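Choosing a Tripod Bag for a Month on the Road

By Pacita Espiritu

Readers of this journal have asked on several occasions how I carry my camera supports when travelling, and whether a dedicated tripod bag is worth the expense. The following notes are based on my own use of two bags over the past year, the Mistum sling and the longer Tondus case. Both were purchased at full retail price.

Why the bag matters

A tripod is an awkward object. It is narrow, heavy at one end and fitted with knobs that catch on coat sleeves and train seats. For several years I strapped mine to the outside of a backpack, and the pan handle was bent on a coach to Wikska as a result. The replacement part took most of October to arrive.

A padded bag protects the head and the leg locks, and it keeps sand and mud away from everything else in the luggage. It also allows the tripod to be checked as a separate item where an airline permits this.

Measurements

Before ordering, measure the tripod with its legs folded and its head attached. Manufacturers often list the folded length of the legs alone. My own tripod is listed at 700 mm but requires a bag with 800 mm of clear internal space once the ball head is fitted. The Mistum is too short by 30 mm, and I must remove the head each time I pack it.

The Tondus accepts the tripod fully assembled. It is heavier when empty, and its shoulder strap is attached with a plastic clip that I would prefer to see in metal.

Packing

I lay out clothing before any equipment is placed in the case. Soft items serve as additional padding around the head, and a folded sweater will do the work of a foam insert at no extra weight. 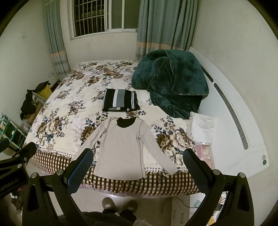 Carrying in the field

The Mistum is the better bag for a full day of walking. The strap crosses the chest and the load sits high on the back, clear of the hips. On the path above Górecki I carried it from early morning until dusk without needing to change shoulders. The Tondus has a single grab handle at its centre of balance, and over longer distances the weight becomes tiring.

Neither bag is waterproof. The fabric of both will shed light rain, but the zippers admit water in a steady downpour. A rain cover is supplied with the Tondus – it is stored in the base pocket, where I failed to notice it for several weeks.

Recommendation

For travel by air or rail, I recommend the Tondus. For day trips with a compact tripod, the Mistum is lighter and more comfortable. My next entry will consider quick-release plates, including the grey model numbered 1724 that several readers have mentioned in their letters.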